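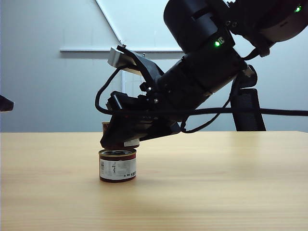 Short cans, second tier going on. Pale wood top.

Forum > Pantry and Storage > Stacking short cans without a rack

kaltatar_11
Posted Aug 15, 2025
I'm reorganizing a pantry shelf and want to run the squat cans two high directly on the wood. Clear height is 186 mm. Is a bare can-on-can stack stable enough, or do I need a divider sheet between tiers?

mcarroll
Depends on the ends. If the base is necked in, it nests inside the rim of the can below and sideways slip is mostly taken care of. If both ends are the same diameter you have rim on rim, and a bump will shift it. Check one pair before you do the whole shelf.

Phelan
I'd use a sheet regardless. 2 mm cork, cut to shelf depth. It also ties the lower tier together so single cans don't wander.

mcarroll
Disagree on cork for nesting cans. It stops the base from seating, so you've paid to remove the feature you wanted. Fine for rim on rim.

Phelan
Fair for nesting types. Half of mine don't nest, and I don't sort by end profile.

remzi_t
A wide, low can is the easy case. I have 300 g cans stacked two high in a pull-out drawer with no sheet, and the only ones that moved were at the front edge. Added a lip there. Remzi Toprak, if anyone remembers me from the Silta shelving thread.

kaltatar_11
Tested a pair. The base drops inside the rim and there is a little side play — less than 1 mm. Going without the sheet.

Phelan
Put the older dates on top, then. Two tiers makes the bottom row easy to forget. I found one from October of last year that way.

mcarroll
Or pull by column and refill from the back. Same result, less lifting.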